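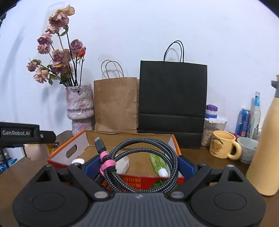 Jozefína Hudec wants the pivots checked before the finger pads and not after, and says the old order let a sticky arm get written up as a worn pad twice. The order below has been changed to match. If you have the old printout on your bench, throw it out.

Hand-held gripper, pack and unpack station
Setup and inspection checklist, Form 127
Tidus line, Skendness workshop

Use one form per gripper per shift. Write OK, FIX or OUT in the left margin. FIX means you corrected it and carried on. OUT means the gripper goes on the red hook and you take the spare. Comments from the last round are kept under each section so the next person can see what has already been looked at. Please don't delete them. Add yours at the end.

Section A. Before you pick it up

A1. Station power off at the strip. Plug adapters pulled, prongs straight, no browning on the housing.

A2. Mounted unit at the edge of the station is tight on its bracket. Check the screw on the label panel with your fingers. If it turns, use the small driver and stop when it is snug.

A3. Table does not rock. Box sits flat on it and is open all the way, flaps out of the path of the fingers.

A4. Anything made of glass or ceramic is out of arm's reach of the box, or the operator has been told it is there and has agreed to work around it.

A5. Bottles and cans have their caps on or are empty.

A6. Previous form is in the folder and has a name on it.

Comments, section A

Dymphna Hayes: A2 was loose on the left station again. Snugged it. Third time. I would like a lock washer on that one and have put in a request to Doherty.

Daithí Duggan: Lock washers came. Fitted. Leave A2 on the list anyway.

Najwa Ghanem: A4 reads like a suggestion. Is it a rule or not?

Dymphna Hayes: It's a rule. Move it or tell the operator. The home-style stations have household things on the table on purpose and we are not going to strip them bare, so the second half has to stay.

Section B. Body and grip

B1. Body shell has no cracks. Look along both sides and around the fastener holes.

B2. Ribbed center section is clean. Dry brush only. No solvent.

B3. Both round black pads on the body are present and seated. Press each one. Neither should lift or spin.

B4. Handle is tight to the body. Hold the body still and try to twist the handle.

B5. Trigger pulls through its full travel and comes back by itself. Do it five times. A slow return is OUT, even if it only happens once.

B6. Nothing rattles when you tip the gripper over and back.

Comments, section B

Daithí Breathnach: Unit 4 rattled. Opened it up and found a broken end from a cable tie. No damage. Closed it and it passed B5 and B6.

Najwa Ghanem: Somebody used window spray on unit 2. The ribbing had dried streaks in it. I got most of them out with the dry brush and a toothpick. B2 has said dry brush since October.

Section C. Pivots and arms

C1. All four round fasteners on the pivots are present, heads level with each other. A head that stands up is backing out.

C2. Put a fingernail under each head. No gap.

C3. Open and close the arms slowly with no load. Both arms move together. Stop halfway and compare the two sides by eye.

C4. Push each arm up and down at the tip. A small amount of play is normal. Use the gap gauge if you are not sure. The thin leaf should not go in at the pivot.

C5. Look at the triangular cut-outs near the ends of the arms. Cracks start at the corners. Use the flashlight and look from both faces. Any crack is OUT.

C6. Wipe the arms with a lint-free cloth. Do not oil the pivots. If they squeak, write it down and carry on.

Comments, section C

Jozefína Hudec: On the order. An arm that lags at C3 will drag one pad across the object before the other one touches. You then see wear on the far edge of one pad and change the pad, and it comes back the same the week after. Do C first.

Daithí Duggan: Agreed, and I was one of the two. Changed both pads on unit 3 at 2,667 cycles and the wear pattern was back by Thursday. It was the lower left pivot.

Jozefína Hudec: Cleaned that pivot with the wooden pick, put in a new fastener, no lag afterward.

Dymphna Hayes: C6, several people have asked about dry lubricant. No. It gets onto the pads, then onto the objects, and the next pick slips. The squeak is not a fault.

Daithí Breathnach: Unit 1 has a fine line near the cut-out on the right arm. I can't feel it with a nail. It may be a mold mark. Marked both ends in silver pencil. If the line goes past either mark, pull it.

Najwa Ghanem: Checked unit 1 line at start of shift. Inside the marks.

Daithí Breathnach: Still inside.

Section D. Finger pads

D1. Both blue pads are on and face each other squarely when the arms are half open.

D2. No tears, no flat shiny patches bigger than a pencil eraser. No lint, tape glue or cardboard dust.

D3. Pads do not peel at the corners. Push sideways with your thumb.

D4. Close on a strip of plain paper and pull. It should resist along the whole width of the pad. Repeat with the strip at the tip.

D5. Cycle count since last pad change written on the form. At 1,000 cycles do D2 with the magnifier. Change both pads together, never one.

D6. After a pad change, wait 45 minutes for the adhesive before any pick. Hang the gripper with the arms open.

Comments, section D

Najwa Ghanem: The spare pads in the Trundia drawer are a harder blue rubber left over from the first batch. They look the same in the bag. Bend one. If it doesn't fold over easily it's the wrong stock. I have put the good ones in the drawer marked Doherty.

Daithí Duggan: Can we bin the hard ones?

Dymphna Hayes: Wait until I have the count for the return. Then yes.

Daithí Breathnach: D4 at the tip failed on unit 4, passed in the middle. Pads were dusty from new boxes. Wiped with a damp cloth, dried, passed. Not worn.

Section E. Test picks

Do these with the station live. Operator holds the gripper, second person stands back from the table with the form. Three good picks in a row for each item. A drop means start that item again. Two drops on the same item means go back to section C.

E1. Coiled cable with its strap on. Grip across the bundle so that both pads are on cable. Lift clear of the box, hold for a slow count of ten, set it back down. The coil should not turn in the fingers.

E2. Same coil, with the connector end pointing up. Look at where the connector is before you close. Do not close on the plug. If the loose end hangs below the fingers, set the coil down and tuck it in.

E3. Capped bottle, grip on the body, not on the cap. Lift it, tilt it a little, set it down.

E4. Small light item from the floor of the box. Approach from the open top and do not scrape the wall. If the gripper body touches the box before the fingers reach the item, you are coming in too flat.

E5. Lift and lower over the box wall with the coil held. Keep the strap clear of the handle cut-out.

E6. Let go fully. The item leaves both pads at the same time. If it hangs on one side, check that pad for glue.

Comments, section E

Daithí Duggan: E1 is the one that finds problems. The braided cable is soft and springy and pushes back, so if one arm is lazy the bundle rolls. I would do it first even if you are short of time.

Najwa Ghanem: Make sure the strap is done up properly before E1. Had the coil open up over the box and wrote it as a drop. It was the strap. Struck through on the form, initialed.

Jozefína Hudec: That was the right way to handle it. Strike it through and leave it readable.

Dymphna Hayes: On E2, please look hard at the connector when you finish. A bent shell will go unnoticed until someone plugs it in. Test cables are for testing only and do not go back to the charging shelf.

Daithí Breathnach: E4, I hit the wall of the box every time until I raised my elbow. Might help someone else. The table at that station is a bit high for me.

Section F. Safety of the person holding it

F1. No loose sleeves, lanyards or bracelets. Long hair tied back.

F2. Free hand stays out of the box while the fingers are closing.

F3. Do not put a finger between an arm and the body. That is the pinch point. The tips are gentle and the pivot end is not.

F4. Wrist and thumb rest after each block of picks. Swap hands only if the handle is set up for it.

F5. If something tips over on the table, let go of the trigger and put the gripper down first. Then deal with the spill.

F6. Anyone who gets pinched writes it on the form, even if there is no mark.

Comments, section F

Najwa Ghanem: Pinched at F3, left index, no mark. I was clearing lint with the arms half closed. Open the arms fully before you clean.

Dymphna Hayes: Added to the card on the hook.

Daithí Duggan: F4, my thumb is sore by the end of a full shift on unit 3. The spring feels heavier than the others. Not sure how to measure that.

Jozefína Hudec: Hang the small luggage scale on the trigger and read it as it starts to move. Do the same on unit 2 and write both down. I will bring the scale.

Section G. Closing out

G1. Station power off. Gripper on its hook, arms open, nothing held in the fingers.

G2. Pads wiped. Cable coil strapped and back in the box with the other test items.

G3. Cycle count entered. Any OUT tag filled in with unit number, item number and your name.

G4. Form in the folder, newest on top.

Open items carried over

Unit 1, line near cut-out, right arm. Check every shift. Breathnach.
Unit 3, trigger feel. Waiting on scale. Hudec.
Hard pads in Trundia drawer. Count, then return. Hayes.
Table height at the unit 4 station. No owner yet.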